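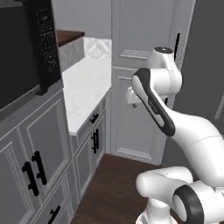

Chapter 2
Storage Volume and Reach in Domestic Kitchens

The previous chapter treated the kitchen as a floor plan. This chapter treats it as a set of volumes at different heights. Two kitchens with equal floor area can differ widely in usable storage, and the difference lies mostly in how the wall is divided between base units, counter and upper cabinets.

2.1 Gross and usable volume

Gross volume is the space enclosed by the cabinet walls. Usable volume is the part a standing adult can reach without a step. The ratio of the two, given as a percentage, is the access ratio. In the Kivwood housing survey, which covered 500 dwellings, the median access ratio was 71. Galley kitchens in the Nimri district fell below this value, mainly on account of deep corner units.
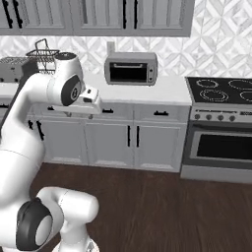 Figure 2.1 Upper cabinets with recessed raised-panel doors and bar handles, above a counter and lower cabinets.

Upper cabinets lose volume at the top shelf. Lower cabinets lose it at the back, where stored items stand behind one another. Drawers recover part of this loss, at the cost of the space taken up by runners and drawer sides. Section 2.2 sets out the method of measurement; the worked problems use the Plultero floor plans in Appendix B.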